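FOR RELEASE IN MARCH

Cekville Shared Workshop Opens Its Robot Bench to Neighbors, and Yes, You Can Bring Your Own Laundry

CEKVILLE – Hi, I'm Aurelia Avram, and I'm writing this release myself, so please forgive me if it sounds more like a letter than a press release (I had a go at the stiff version and fell asleep reading it back). The news is this: Stalness, the home-built robot project that started on my dining table, is going public at the Cekville shared workshop. Starting this month, anyone with a membership or a guest pass can come by, watch us work on it, and take a turn with the tools!

Some background for people who haven't met us. Yabsira Yilma and I began with one pair of metal fingers and a plan to pick up bottles. Yabsira does the metalwork and I do the wiring and most of the complaining. We moved into the workshop when my family wanted to eat dinner at the table again. The drinks case came along with the tables, and it turned out to be a great thing to practice in front of, with row after row of bottles and bright light bouncing around behind them.

The fingers are the part I get asked for most, so let me get into those. They're aluminum plates bolted together, pointed at the ends, and every plate can come off with a screwdriver. I love this! If a tip gets bent you swap the plate and get on with your evening. Our first set was one solid piece per side, and when it bent, that was two weekends gone. 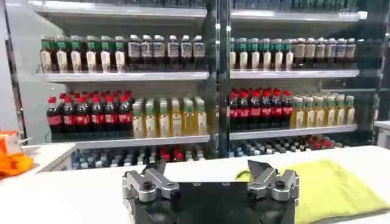 The two-finger gripper at the workshop bench, with the drinks case behind it and a lime-green towel on the table.

We named the gripper Stoica and the name has stuck to everything near it, including the toolbox. Stoica is happiest with things that hold their shape. A bottle is easy to love that way. Soft stuff is a whole other mess, and that's where most of our time goes now: cloth, bags, flat packages that slide when you touch them. I have said some words to flat packages that I won't put in a press release.

The camera sits right down by the fingers, so it sees whatever they're reaching toward, and it also gets every bit of the swing when the arm moves. Yabsira wants a faster shutter. I want a slower arm. We have been having this conversation since the dining table days, and visitors are warmly invited to take a side (mine).

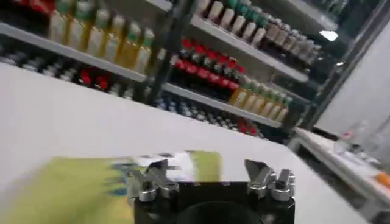 Wrist camera view, with a flat package to the left of the open fingers.

Now for the bigger announcement. Along with the two-finger gripper, we'll be running sessions with a pair of arms that have proper five-fingered hands. Folding a shirt with those is my personal obsession. You'd think the hard part would be the fold, and for a while we thought so too, but most of my notebook is about holding the cloth still. Press too lightly and the whole thing creeps across the table. Press too hard and you drag a big wrinkle along with you.

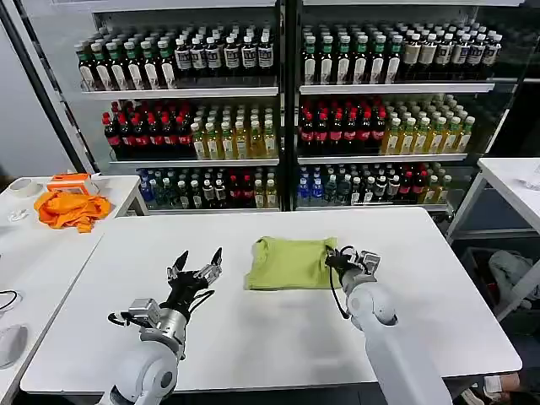
So the evening sessions will stick mostly to shirts. Bring one you don't mind sacrificing, plain cotton if you've got it, and please empty the pockets if it has any. Bright colors are good because they show up well against the white tables. We'll start each session at 7 p.m. with a quick run through the stop button and where to stand, and then we'll get going. Kids are welcome with a grown-up, long hair gets tied back, and drinks stay off the tables where the arms are working.

We're also putting the plans out for anybody who wants to build along at home. The first packet covers the fingers: plate drawings, the screw list, and my wiring notes, which Yabsira has very kindly typed up so that they can be read by other people. We're printing 300 copies for the workshop counter, and they're free while they last. A second packet on the camera mount will follow when we stop changing the camera mount.

"I'd like people to come in and take the fingers apart," said Yabsira Yilma, when I asked for something quotable. "Put them back together too, please. But do take them apart."

There's a guest day coming over in Idstead as well, for folks who can't easily get out to Cekville. We'll take Stoica and a box of spare plates, and leave the big arms at home because I'm not carrying those up a flight of stairs. If your school or club would like a visit like that, get in touch and we'll see what we can do.

Last bit, about money. The project runs on our own pockets and a $1000 grant from the workshop's members' fund, all of which is going into motors and cable. We're grateful for it, and we could still use decent bench clamps if you have some gathering dust.

Press are welcome at any evening session, and you're very welcome to try the controls. Ask for Aurelia or Yabsira at the Cekville workshop front desk.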